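Bench notebook – June – second hand, spares, and what we can afford

Last updated: June, 4:40 pm

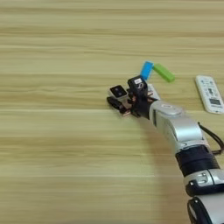 Arm over the bench, blue and green blocks just past the fingers.

Good afternoon on the bench! I meant to write up grasps and ended up doing the budget, so this entry is mostly shopping. Block work goes in the next one.

Where we are with money: 1,745 left on the equipment line for this year. The Drorkville shop wants 900 for a refurbished hand with the same wrist flange as ours, and they will hold it until the end of the month. I really want this one. It would let us keep one hand built up and working while the other is apart on the side table, and we've lost too many days this spring with the arm parked and one finger in pieces.

Steletti also quoted, for a new hand. Lovely piece of kit, better thumb range, and way over what we have even if we bought nothing else until winter. I've kept the quote in the folder in case the Itton grant comes through. If it does, I'd like to reopen this whole page.

Finger pads. We go through these faster than anything else (the white square ones with the two dots). Lammers sells them in packs of 17, an odd number that I assume comes from how they cut the sheet. Two packs would see us to the end of the year if we stop using them for the rough-surface tests. Can we please stop using them for the rough-surface tests? The old rubber caps are fine for that and there's a bag of them in the second drawer.

Cable. The black one still runs loose down the outside of the arm and I'm tired of watching it on every big wrist turn. Options:
- a proper sleeve from Lammers, cut to length
- clips at the joints with a service loop left by the elbow
- leave it alone and buy one spare cable
I lean toward clips plus the spare. Cheap, and we can do it in a morning. The sleeve looks nicer but you have to take everything off to get at the connector, and we get at the connector a lot.

Table. Someone asked about a matte mat to go over the wood. The grain hasn't given the tracker any trouble with the bright blocks, so I would wait. The pale objects are a different story – white on light wood is where the segmentation gets vague, and I'd like a few runs with a cheap sheet of dark felt before we spend on anything made for the purpose.

Test objects. The plain blocks are great for setting up and I don't want to lose them, but we should plan for things with more awkward shapes. A remote control is a nice one: long, rounded body, buttons you don't want to press by accident. Household stuff is nearly free, so this barely touches the budget. Bring in what you have and put it in the tray.

Order list as it stands:
- refurbished hand, Drorkville, 900
- finger pads, Lammers, 2 packs
- spare cable and a bag of clips
- felt, dark, one sheet
- 3 sets of wrist screws (we keep stripping them)

I haven't put prices on the small stuff yet. Waiting on Lammers for shipping, which last time cost more than the pads did.

To check before ordering: does the Drorkville hand come with its own calibration file, or do we redo ours from scratch? Also whether its firmware talks to our controller as is. I'm going to ask for the version number and a short clip of all the fingers closing, one at a time. If both look fine I'll send the order in. So looking forward to having two of these!

2 comments · 0 shares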